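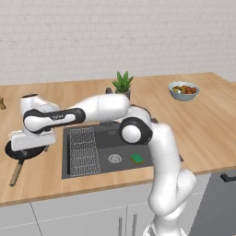 Notebook > Golf > Putter bench

20 May 2023

Back on the Oscombe putter this morning, with the coffee still too hot to drink and the whole place lovely and quiet. Palesa Khumalo wants it for the club championship at Goswood, and she has asked (very politely, bless her) for a touch more weight in the head, as she keeps leaving the long ones short on those greens.

Took the old grip off, cleaned up the shaft and set the head at 300 g with lead tape under the heel and toe. I rolled 30 balls from 8 feet on the mat and holed 27, and I'm no putter these days, so I was pretty tickled! Face still looks a hair open to me at address. Wilma, would you check the lie when you're in? You've got the better eye.

Aitken grips are still on back order, same as in March, so I put on a Garedel midsize for now. Leave it overnight before anybody swings it, please.

Recent entries
Regripping the junior set
Wedge bounce, soft sand
Loft and lie machine: new clamp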